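Notes for the Soritport library talk, Feb 10, 2018
Title on the flyer: "Learning to Sleep Again (After Fifty)". I didn't pick the title. I'm 50, so I've only just qualified.

Say hi, thank Seo-ah Oh for the invitation, check that the back row can hear me. If the radiator is clanking, move closer!

Start with the bad year. I was waking up at ten past three every night, wide awake, running through my whole to-do list and then other people's to-do lists. I tried the teas. I tried the spray that smells like a hotel lobby. I bought a pillow from Andreadis that cost more than my first car payment, and the cat sleeps on it now, very well, thank you.

Then tell the notebook story. My sister gave me a cheap spiral notebook and told me to write down what time I went to bed, what time I got up, and how many coffees. That's all. I kept it for months and never once read it back until I was stuck waiting for a bus in Grirkunside. And there it was on every single page: the nights I went to bed early "to catch up" were the worst nights of the lot. (Pause, let people groan. They always groan, because everybody does this.) 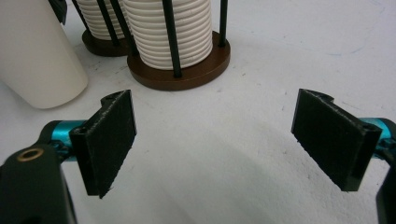 So the first change was getting up at the same time every day, weekends too. I picked 6:30. I hated it for the first couple of weeks and I want to say so out loud, because the leaflets make it sound like a spa treatment. I was grumpy, I fell asleep at my nephew's school concert, and I ate a lot of toast.

Second change, the coffee. I used to have my last one at four. Now it's noon. Somebody will ask about decaf, and my answer is that I drink it and I like it, and they should ask their own doctor if they're worried.

Third thing, and go slowly on this part. If I'm awake and getting mad about it, I get out of bed. I go sit in the chair in the hall with a dull book. Mine is a history of canal locks, 512 pages, and I'm still on the second chapter. When my eyes get heavy I go back to bed. Some nights I'm in that chair twice. Keep the light low and leave the phone in the kitchen.

Mention the clock! I turned mine to face the wall. Doing the math at night ("if I fall asleep right now I get three and a half hours") was half of my trouble.

Quick detour on naps if there's time. I love a nap and I'm not giving them up completely. Twenty minutes, before two o'clock, on the couch with my shoes on so I don't get ideas.

Questions usually start creeping in around here, so stop and take a few. Read out the one that came in after the Skavivcombe talk.
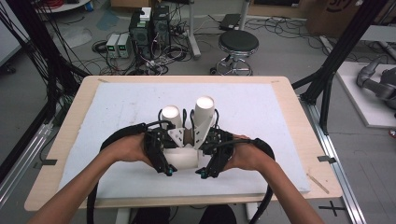
Bernardo Aguiar wrote that he'd done the same wake-up time for a month and felt worse, and that his wife says he snores like a truck going uphill. Could it be something other than habits?

Yes, it could, and please say this clearly. Loud snoring with tired days is something to take to a doctor, and so is anything that scares you or goes on and on. I'm a retired bookkeeper with a notebook. I can tell you what I did and that's as far as I go.

Pass the sign-up sheet around for the spring group. Fotis Gavalas has the pens. We have 5 places left, and there's a second sheet if those fill up.

Finish by 8:15, they lock the side door.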